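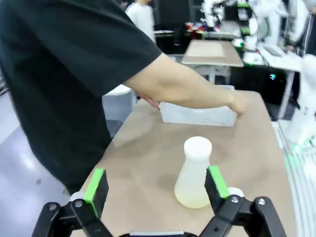
人在场时的机械臂操作规范,应当写到手的位置

2025年6月4日

近年来,以机械臂在桌面上抓取、搬移日常物品为内容的作业,已从少数研究团队扩展到一般企业的测试场地。这类作业所用的设备体积不大,负载有限,速度也远低于传统产线,因此在不少单位的管理文件中,往往被归入“低风险”一栏,适用的规定只有寥寥数行。本文认为,这种归类方式有必要重新审视。桌面作业的风险主要来自人与设备共用同一张台面,而现行的多数内部规范对此着墨甚少。

一、现有规范的着眼点

传统工业机器人的安全管理,以隔离为基本思路。围栏、光幕、联锁门将人与设备分开,人员进入即停机,停机后方可作业。协作机器人出现以后,隔离不再是唯一选择,相关标准转而对接触力、速度和间距提出要求。这一转变总体上是合理的,也积累了相当多的工程经验。

桌面操作测试却介于两者之间。测试过程中,人员需要频繁摆放物品、更换容器、调整位置,每一次动作都要把手伸入设备的可达范围。一只带旋盖的塑料瓶立在张开的两指之间,后方不远处,另有一人的手正扶着一个半透明的塑料盒:类似的情形在测试场地中极为普通,从业者习以为常,而规范文件中几乎找不到与之对应的条款。文件规定了急停按钮的数量和安装高度,规定了进入场地须着何种鞋,却没有规定夹爪张开待命时,手可以放在哪里,不可以放在哪里。

以Kazemi项目为例。该项目在今年3月对其测试记录进行了一次内部整理,共涉及3,389次摆放操作。整理的初衷是核对物品清单,结果显示,摆放期间设备处于何种状态,大部分记录未予注明。伺服是否使能、程序处于暂停还是等待、夹爪是否可能在下一条指令到达时闭合,事后均无从查考。没有发生伤害,并不等于过程受控。一个连自身状态都没有留下记录的过程,很难说它是安全的,只能说它尚未出事。

二、关于“手区”的规定

笔者主张,凡人员与机械臂共用台面的作业,均应在操作规程中明确划定“手区”,即作业人员在设备未断能的情况下,允许双手进入的台面范围。手区应当以实物方式标示在台面上,可以用胶带,也可以用可更换的垫板。标示应随任务变更而更新,任务结束后予以清除,以免旧标线误导后来的人员。

手区与夹爪之间的净距应当如何取值,业内意见不一。Grorkard在其场地规程中采用200毫米,适用于夹爪静止且程序处于暂停状态的情形;程序处于等待状态时,则要求双手完全离开台面。这一做法较为稳妥,区分了“暂停”与“等待”两种状态,而许多单位恰恰将二者混为一谈。从外观上看,两种状态下的机械臂都静止不动,但前者需要人工恢复,后者可能由一条远程指令或一个定时条件触发。现场人员仅凭肉眼无法判断,这正是规程应当介入的地方。

有人提出,机械臂底座的指示灯已足以说明状态,无需另行规定。对此应作具体分析。指示灯的颜色含义由各厂商自行定义,同一场地内并存多种品牌时,同样的绿色可能表示就绪,也可能表示正在运行。灯环位于底座,摆放物品的人员视线集中于台面,余光未必能够顾及。指示灯可以作为辅助手段,不宜作为唯一依据。同一场地使用多种设备的,应当在入口处张贴对照表,并将对照表纳入上岗培训的内容。

三、关于物品与容器

规范的另一处空白在于被抓取的物品本身。设备选型时,夹持力、指面材料和行程都有据可查,而物品往往由测试人员就近取用,既无编号,也无状态说明。容器类物品尤其需要注意。容器是否盛装液体、盛装何种液体、盖子是否旋紧,直接关系到夹持失败时的后果。

建议采取以下做法。其一,用于测试的容器应当专物专用,不得与清洁用品、试剂或饮用水容器混放。其二,容器外应有明确标识,注明内容物;空容器亦应注明为空。其三,新物品首次投入测试前,应由负责人确认其材质能够承受设定的夹持力,并在物品清单中登记。其四,台面上暂不使用的物品应移出可达范围,避免人员为整理这些物品而反复伸手。

最后一项看似琐碎,实则与前述手区问题直接相关。Fokus在一次为期数周的内部观察中统计,测试人员伸手进入可达范围的动作中,约35%与当前被抓取的物品无关,而是用于扶正、挪动或收拾其他物品。换言之,只要把台面布置得简洁一些,相当一部分暴露就可以避免,既不需要增添设备,也不需要延长工时。

四、关于人员分工

在多人共用的场地中,还应当明确谁有权恢复运行。目前常见的情况是,操作台前的人员与台面旁的人员以口头方式沟通,一句“好了”即视为许可。场地安静时,这种方式尚可维持。几台设备同时作业、相邻工位各有人员走动时,一句“好了”究竟出自何人、针对哪一台设备,便容易产生误解。

较为可靠的办法,是由手在台面上的人掌握恢复运行的权限。可以为其配备使能开关,也可以约定由其退至标线以外并明确示意后,操作台方可发出指令。Foria目前的37个工位已统一采用后一种做法,规程只有一页,张贴于各工位侧面。该单位在推行初期曾担心效率受到影响,推行后未见明显的进度延误,测试人员亦较快适应。

临近工位的影响同样不可忽视。机械臂的可达范围一般按单机计算,相邻两台设备的范围若有重叠,在重叠区域内作业的人员便同时面对两套程序,却通常只与其中一名操作员保持沟通。规程应当要求,重叠区域内有人时,两台设备均须处于暂停状态。通道的宽度和走向也应一并考虑,不得以设备的可达范围兼作通行路线。

五、对反对意见的回应

对于上述主张,较有代表性的反对意见有两种。

第一种意见认为,桌面机械臂力量有限,即使夹到手指也不至于造成严重伤害,过细的规定只会增加负担。这一判断对部分设备成立,对另一部分并不成立。许多场地在同一区域内混用不同规格的机械臂,人员在工位之间轮换,在轻型设备旁形成的习惯会被带到重型设备旁。规程所要培养的,是一套在任何工位都适用的动作习惯。况且夹爪经过改装、加装支架和外露紧固件之后,其边缘和夹点已与出厂状态不同,原厂的评估结论不能直接沿用。

第二种意见认为,测试任务变化频繁,今天抓瓶子,明天叠衣物,规程难以跟上。这一困难确实存在,但解决的途径是将规程分层。手区、状态区分、恢复权限等内容属于通用条款,不随任务改变;物品清单、标线位置、夹持参数属于任务条款,由任务负责人在开工前填写,一张表格即可容纳。通用条款的修订须经安全负责人批准,任务条款由现场签字生效。两者分开之后,更新的工作量并不大。

六、记录的要求

最后谈记录。任何规范如果不能留下可供核查的痕迹,执行情况便只能依赖自觉。建议每次任务至少保存以下信息:设备状态的变化时刻、人员进入和离开手区的时刻、夹持参数的修改及修改人、非预期停机的原因。这些信息中,多数可由控制系统自动生成,需要人工填写的只有最后一项。

已安装摄像设备的场地,可以利用现有影像对记录进行抽查,但影像的保存期限、查阅权限以及对在场人员的告知,应当另行作出书面规定。抽查的目的限于改进规程,不应与个人考核挂钩,否则人员会倾向于掩饰险情,记录也就失去了价值。

险情报告应当采用简易格式,允许匿名提交,并在提交后两周内给予书面答复。答复内容应张贴于场地,使未曾遇到该险情的人员也能知悉。对于重复出现的同类险情,应当修改任务条款;若同类险情出现在不同任务之中,则应提请修改通用条款。

上述各项并不以购置新设备为前提。各单位可先选取一两个工位试行,以一个季度为期,期满后对照记录逐条核实,再决定推广范围。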